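## 3.2 Props and table layout

I'll admit I spent way more time picking the props than I'd planned (most of January went to it). We wanted things a person would know at a glance, small enough to fit in a cup, and cheap enough that losing a few wouldn't hurt. The play food came out of a Bestari set, and the containers we mostly bought one by one from Chuensuk. From a starting pile of 200 pieces I cut anything with a print on it, anything that rolled off the table when you breathed near it, and a very sad foam banana.

Every layout got a code, and the finished list, which we call the Hunholm list, has 1160 layouts in it. Figure 4 goes with the fruit and vegetable part of the list.

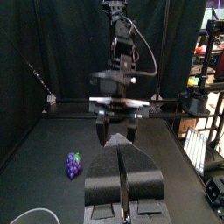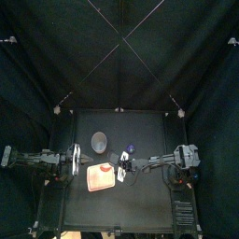
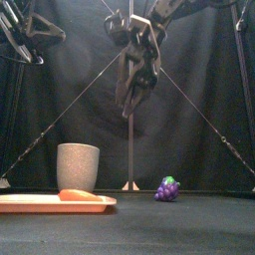
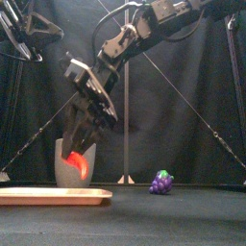

**Figure 4.** Four views of the dark table.

Containers gave me the most trouble, and I still go back and forth on them! A plain round cup is easy to write up: the item is in it or it's out. Then you get a cup like the gray one in the last view of Figure 4, with a low notch scooped out of the front, and part of the red piece inside shows through the gap even though it sits partly below the rim. Is that "hidden" or "visible"? My first set of labels said hidden, my second said visible, and by the third I'd given up and added "partly showing" as its own label. I went back and relabeled all 3386 entries with that in mind, which took a good while (and a lot of tea), but the counts in Section 4 make more sense for it.

Grapes were simpler. A bunch counts as one item, however many little balls it's made of, and the leaf belongs to the bunch. The older Stullham list scored leaves separately, so anyone comparing the two should merge those rows first. I kept 3 sizes of bunch and recorded size by the widest point, leaf left out.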